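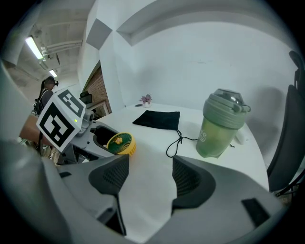
# Otovura moves its returns desk to hand-held gripper training

**Lutow, Wednesday, May 29, 2019** – Otovura, which sorts and repacks returned personal goods for mail-order sellers, has changed the way staff at its Lutow site prepare work for the Tareck handling cell. Desk staff now teach the cell by picking up items themselves with a hand-held gripper. The previous method, in which each movement was entered at a terminal by an outside engineer, has been withdrawn.

## Work at the table

The gripper has two curved jaws with dark mesh pads on their inner faces. A cube printed with black-and-white square patterns is fixed to a bracket on the tool, and its position is tracked during each pick. The operator holds the tool, closes the jaws on the item, lifts it, and sets it down at the place where it would go in normal work. The recording is stored with the item type and passed to the Tareck cell overnight.

Sessions take place at an ordinary white table. The items are of the kind that reach the desk every day: a flat black cloth pouch with a drawstring, a green shaker bottle with a carrying loop, a small round yellow fan. Soft goods and cords account for most of the recording time. A drawstring can lie across the table in any direction, and the cell needs to have been shown several of them before it will attempt the pick unaided. Bottles are simpler, although a carrying loop can catch on a jaw if the approach is made from the wrong side.

The library at Lutow now holds recordings for 200 item types. Otovura plans to reach 900 before the second cell is brought into use in November.

## Changes to jobs and shifts

The returns desk employs 40 people across two shifts. No posts are being removed as part of the change. The main differences for staff are as follows:

- Each shift has four trained gripper operators, drawn from the existing desk team. Operators receive a skills supplement for every shift on which they record.
- Recording is limited to two hours per person per shift, split into blocks of 30 minutes. The limit was set after wrist strain was reported in the trial period.
- Repetitive repacking of rigid items passes to the cell. Inspection, grading and any decision to scrap an item stay with people.
- An operator may mark an item type as unsuitable. The cell then leaves that type alone until the mark is lifted by the desk.

Staff who do not wish to use the gripper keep their present duties and rate of pay. The arrangement will be reviewed with staff representatives after six months.

## Results so far

During the trial, item types with a full set of recordings were handled by the cell without a call for help in most cases. Performance was weaker on thin fabric lying flat, where the jaws have little to close on. Otovura has changed the pad material once and expects to change it again. Transparent packaging remains outside the scope of the system.

Adding a new item type used to mean booking an engineer and waiting for a visit. A desk operator can now complete the recordings within a single shift – longer for items with straps or cords. Faulty recordings are deleted at the desk and repeated.

Recordings contain the movement of the tool and the view from its camera. Otovura does not use them to measure individual speed, and they are stored without the operator's name. This condition is written into the site agreement.

## Supply and support

The handling cell and gripper are leased under the Tareck service contract, which covers replacement pads and calibration. Item records are kept in Kim, the stock system already in use at Lutow, so that a type marked as unsuitable is shown as such at both the desk and the cell. No change to sellers' labels or paperwork is required.

## About Otovura

Otovura receives, checks and repacks returned goods on behalf of mail-order sellers. Its main site is at Lutow.

Press enquiries should be directed to the Otovura press office, Lutow.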